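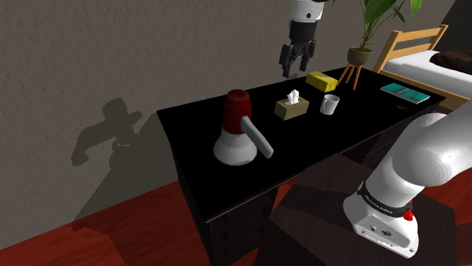
cuspwise replied:
The difference is parallax. Killus computes the Moon from the center of the earth by default. Werell has a topocentric option, and if it was left on, your lunar return will be timed differently. The Moon can shift by close to a degree, and at its usual speed that is nearly two hours of clock time. The Ascendant of the return chart can easily change sign.

Mekgate wrote:
Checked. Topocentric was on in Werell. With it off, the two programs agree to within 6 seconds of time. I had assumed one of them had the wrong time zone for June.

Second question then. Which one do people use for returns? The Killus manual covers parallax on page 131 but only says the option exists.
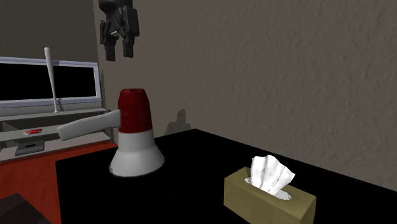 Megaphone on the table, gripper above

fixedair replied:
Geocentric. The published return tables are geocentric and so is nearly everything written about them. If you switch to topocentric you can't compare your reading with the literature.

cuspwise replied:
I disagree. You already use the local horizon for the Ascendant and houses. Taking the Moon from the center of the earth and the angles from the birthplace mixes two reference points in one chart. I ran 100 lunar returns both ways for my own files, and the topocentric angles fit the dated events better.

fixedair replied:
How were they scored? If you knew the events before you read the charts, that doesn't tell us much. What orb did you allow to the angles?

cuspwise replied:
Orb was 6 degrees. Not blind, no. I'll concede that part.

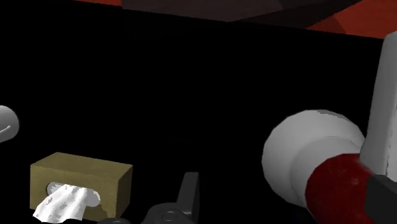 I would still keep the natal Moon and the return Moon in the same system. A common error is to take a geocentric natal position from an old printout and then search for a topocentric return to it. The result belongs to neither method. Recalculate the natal chart first, then run the return.

Mekgate wrote:
That is what I had done, with the natal data from an old Adeleke printout. Recalculating now in both programs.

fixedair replied:
Check the node setting as well. Mean and true node have different defaults in those two. It won't move the return time, but it will show up when you compare the position lists.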